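Coat swap fills the old Kpodo store, and it's coming back in October

The first Jananby Coat Swap was supposed to be a small thing. A few racks, a kettle, a couple of people who know how to fix a zipper. By the time the doors of the old Kpodo furniture store were locked for the evening, 161 coats and jackets had come in and 146 of them had gone home with somebody new, and the line for the repair tables had at one point stretched past the bakery and most of the way to the bus stop.

"I thought we'd get a dozen coats and spend the afternoon talking to each other," said Ekua Sulemana, who came up with the swap last spring and talked the building's owner into lending the ground floor. "Then I got there to set up and people were already waiting with bags. At eight in the morning! We weren't opening until ten."

The rules were about as simple as rules get. Bring a coat that's clean and still has some winters in it, hang it up, take one you like. If you had nothing to bring, you could take one anyway. Kids' coats went on the low racks by the window, where kids could reach them, and adult sizes ran along the back wall where the sofas used to be. There were no price tags and no tickets.

The variety was a treat in itself. Long wool coats with deep pockets hung next to ski shells from several decades back, and there was a mustard corduroy number with a sheepskin collar that must have been tried on by half the town before it finally left with a high school senior, who wore it out the door in warm sunshine and looked terrific. A little red duffle coat came in with the name tapes of three different children sewn in the neck, one under the other. It went out again within the hour, and the new family is planning to add a fourth.

But the real crowd was at the repair tables. Six sewing machines ran nearly all day under the front windows, most of them on loan from Wulell, the fabric shop on Mill Street, which also sent over a big tin of buttons and more thread than anybody could use. Kofi Bonsu closed his tailoring business for the day to come and run the zipper table, and he was still there, sleeves rolled up, well after the coffee had run out.

"A coat gets thrown away over a zipper more than anything else," Bonsu said. "And half the time the zipper's fine. It's the slider that has worn loose. You squeeze it a little with pliers, you run it up and down, and the person looks at you like you did magic."

He showed the trick to everyone who sat down, slowly, and then made them do it themselves. For a coat with a stiff zipper he likes a bit of plain candle wax rubbed along the teeth. Where the slider was truly done for, he swapped in a new one from a drawer he has been filling since he was an apprentice.

At the next table over, Mohammed-Awal Dogbe was patching. Dogbe teaches shop at the middle school and learned to sew on canvas tents, and his patches are not shy. He cuts them big, he rounds the corners so they won't lift, and he happily puts a green one on a blue coat if that's what the owner wants. Several kids came back with second coats, and in one case a backpack, just to get one.

Down jackets had a table to themselves. They need a gentler hand, as Chih-ming Lo explained to a ring of people leaning in to watch. Lo used to work in the outdoor trade and has strong feelings about duct tape on nylon. (She is against it.) A small hole, she said, can take a peel-and-stick patch as long as the fabric is wiped down with rubbing alcohol first and left to dry. A feather poking through a seam should be pulled back in from the other side, never plucked, since each one that comes out brings friends.

Her advice on washing got the most questions of the day, so we asked her to repeat it for readers. Close every zipper and empty the pockets. Use a front-loading machine, cool water, and a mild soap with no softener, and run the rinse twice. Then dry it on low with a few clean tennis balls, stopping now and then to break up the clumps with your fingers. It takes hours, and she means hours. A coat that feels dry on the outside can still be damp in the middle, and if it's put away like that it will smell by Thanksgiving. And check the care label before any of this, because some coats shouldn't go near a machine.

There was plenty going on besides coats. The high school jazz band set up on the old loading dock and played two sets, the second one longer and a good deal louder than the first. Pratico, the lunch place across the street, sent over soup in enormous pots and kept sending it. Someone's grandfather started teaching a pair of teenagers to darn mittens on a folding chair near the door, and by mid-afternoon it was a class, with people sitting on the floor.

Ashton Ruawai drove in from the valley with his two daughters after seeing a flyer at the feed store. They brought four outgrown coats and left with three that fit, plus a repaired one of his own.

"This was my dad's work jacket," he said, holding up the elbow to show a neat square of brown canvas. "I'd quit wearing it because of the hole. I'm going to wear it tomorrow, I don't care how hot it is."

The fifteen coats left at the end of the day have been cleaned and are hanging in the entry of the public library, where anyone can take one during opening hours. Sulemana says the rack will stay through the winter, and that people are welcome to add to it as long as they keep the aisle clear for strollers.

And yes, there will be another swap. The building is available again in October, the machines are promised, and over 52 people have put their names on the sign-up sheet to help. Sulemana would love more large men's sizes, which were gone before noon, and anything warm for toddlers. Bonsu would love a second zipper person. Dogbe has asked for bright fabric scraps, the brighter the better, and Lo says that if you are holding on to a bag of old tennis balls she can give them a very good home. 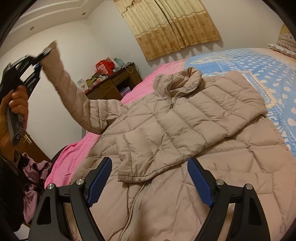
JANANBY, September

Drop-off for the October swap is already open at Wulell, just inside the front door. Wool, fleece, quilted and waterproof coats are all welcome, in any size. Please empty the pockets (last time's finds included a house key, a fishing license and a really nice harmonica, all still waiting at the counter) and pin a note to the collar if something needs fixing. Coats that need a new zipper should come in early so Bonsu can match the length. The jazz band has asked to play again, and Pratico is taking votes on the soup.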